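Week 3: Private Pressings and Small-Label Soul

Listen to both sides of the Sulemana LP before class. Side 1 is the hit side, or would have been if Vulville Records had pressed more than 800 copies. Side 2 is mostly organ, and the organist knew it.
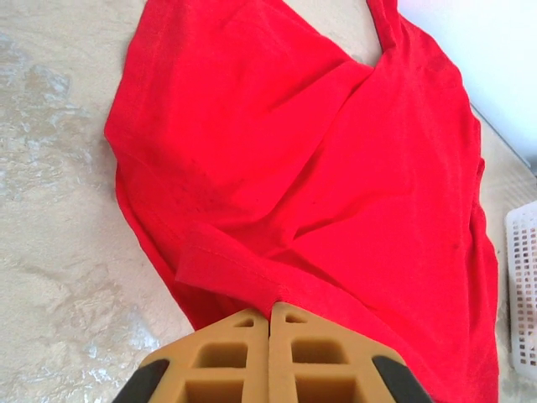 Note how the bass drops out for 2 bars before each chorus. Zuweira Abubakari calls this "arranging." I suspect a late bus.

For Thursday: read her chapter on Plestus, p. 158 on, and bring one page on who paid for the strings. "The label" will not get you full marks.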